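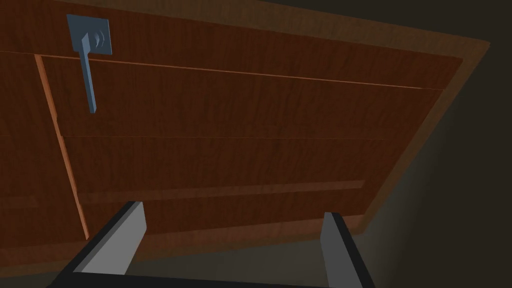 Ollham, July 16, 2022

The furniture sale at Ollham starts at nine, and by half past eight the car park behind the old grain store is full. Vans come from the coast and from Irkum, 36 miles inland, where most of the dealers keep their shops. They come for brown furniture: wardrobes, sideboards, linen presses and chests of drawers in dark or reddish wood, much of it bought new by people who are now dead and sold by children who have nowhere to put it.

For a long time this was the part of the sale everyone skipped. Selina Bühler has run the rostrum here since 2004 and remembers wardrobes going for less than the cost of the diesel to bring them in. "We had a mahogany press, a good one, and I couldn't get a fiver for it," she says. "The porter took it home in the end. It's still in his garage with paint tins in it."

Prices have come back, though not to where they were. In January a plain sideboard made £299, and the buyer had driven past two furniture shops to get to it. Bühler puts the change down to rents as much as taste. People who move every couple of years have seen what happens to flat-pack when it is taken apart and put back together, and some of them have decided to buy something that comes through a doorway in one piece or doesn't come at all.

That last point matters. The old complaint about brown furniture was its size, and the complaint was fair. A double wardrobe built for a farmhouse bedroom will not go up the stairs of a modern terrace. The pieces that sell well at Ollham are the narrow ones, or those made to come apart. Many Victorian wardrobes were built in sections, with the cornice lifting off and the carcass held together by wedges or bolts, and a buyer who knows this can pick up something that looks impossible and carry it home in a hatchback over two trips. Bühler now has the porters take the cornices off before viewing.

Lindalva Leite buys from the sale most months. Her workshop is in one of the units on Stono Lane, between a tyre fitter and a place that does school uniforms, and she repairs between four and six pieces at a time. She trained as a joiner and spent eleven years fitting kitchens before she changed over.

"Kitchens paid better," she says. "My knees prefer this."

Most of what she does is dull work. Drawers stick when the runners wear down, and the answer is to glue on a new strip and plane it to height. Doors drop when the screws have pulled out of the hinge side, so she drills out the holes, plugs them and starts again. Backs split. She replaces a split back only if it has gone right through, and otherwise glues a strip of linen over the crack where it won't be seen. Woodworm she treats, but she won't buy anything where a leg gives under her thumb.

She does less to the finish than customers expect. A first-time buyer often wants everything sanded, and Leite spends a good part of each phone call talking them out of it. Veneer on a later piece can be thinner than a postcard, and an electric sander will go through it in seconds. She washes the surface with a cloth wrung out in warm water and a drop of washing-up liquid, dries it straight away, leaves it overnight and then looks again. Often that is enough. If it isn't, she uses a little white spirit on fine wire wool, going with the grain, and then wax.

Her other regular advice concerns radiators. Old furniture was made for cold rooms. Put a chest against a radiator and the boards will shrink across their width, the joints will open and someone will ring her the following winter. A gap of a hand's width helps. Moving it to another wall helps more.

The workshop took in 564 pieces in its first five years, which Leite knows from the stock book by the door. A page is given over to each, with what she paid, what she did and where it went. Some have come back. A pine cupboard is on its third owner, each of whom found her through the last.

The Rangel family have the longest run of pages. They farmed outside Irkum until the land was let, and when the house was cleared they sent her the contents of four bedrooms, then changed their minds over one wardrobe and bought it back at the price she had paid. It stands in a bungalow now, without its cornice, because the ceiling is too low. The cornice is on top of the timber rack at Stono Lane with a luggage label tied to it.

At the sale, the furniture is the last thing to be sold, after the garden tools and the boxes of china. Bidding on a chest of drawers opens at twenty pounds. Leite drops out at ninety and goes to look at a washstand.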